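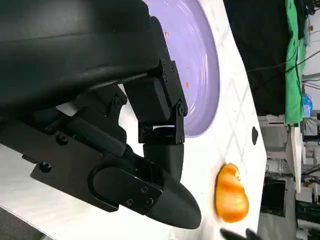 Hex screws and a hinge, close up.

Requena airfield open day, 2019-05-08. Got there late, missed the briefing. Hangar first — the Himusell glider tug up on jacks, cowling off, Melahat Ertürk fielding questions about the new prop. 40 minutes in line for the balloon tether ride. Worth it. Up to 200 feet, no wind, could see the river and the Pritcombe road. Pilot was Anselmo Cabello, very calm, let my kid work the burner once.

Lunch was a sausage roll, cold. Skipped the simulator, line to long. Gliders flew after two, three launches then cloud came in and they stoped. Parking $5, cash only. Next one's in April.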